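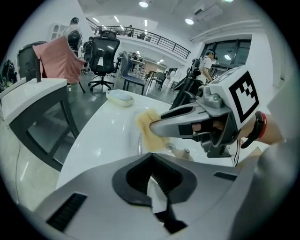

Two nights in Stokham

So we finally used up the hotel points! I'd been sitting on 1,541 of them (you need 1,000 for a free night at Staniforth House, which is a bit stingy, but fine) and paid cash for the second night, 96 dollars with breakfast.

Our room was up on the third floor, no elevator, and the bed was so good that I stopped complaining by Saturday morning. Breakfast runs until ten. Get the potatoes.

Parking is behind the building and fills up early, so we left the car on Orberg Street and walked back with the bags. Terence wants to try Ededcombe next time, closer to the water. I'd go back to Stokham tomorrow, mostly for those potatoes.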